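Flident Two-Arm Home Unit
Sold by Clunulico. Ships in March.

Can a machine do your chores yet? Some of them, slowly, with the door shut so you don't have to watch. The Flident has two arms, a gripper on each, and the patience of someone paid by the hour.

Bedrooms are where it does its best work. It will pick a phone up off the bed and put it on the nightstand, switch off a lamp, and pull a fitted sheet straight at the corners. Allow 7 minutes per corner. We know how long it takes you – please don't write in.

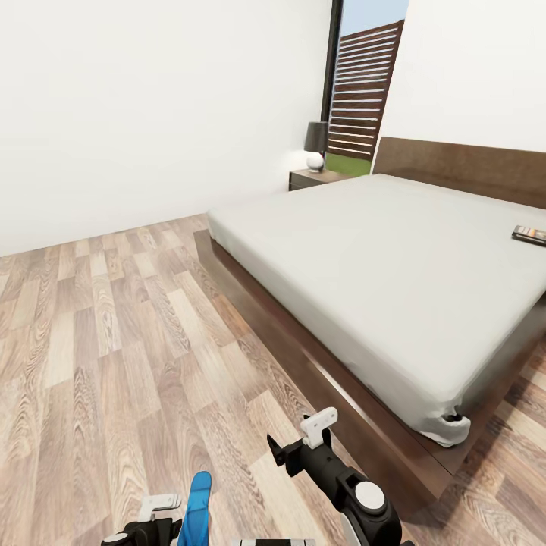
Duvet covers are another matter. The Flident has attempted 1,000 of them in simulation and we would prefer to talk about phones. Pillowcases are fine if you hold the pillow.

What it does today: picks up small items, clears flat surfaces, smooths sheets
What it does on a good day: socks, in pairs
What it does not do: stairs, duvets, anything under the bed

Price: $2,361, charger included. The Wandetti soft finger set is sold separately and is worth having if you own anything made of glass. Owners of the older Krūmiņa base can keep it and buy the arms alone – ask for a quote.

Warranty is 2 years on the arms and grippers. Lamps are not covered.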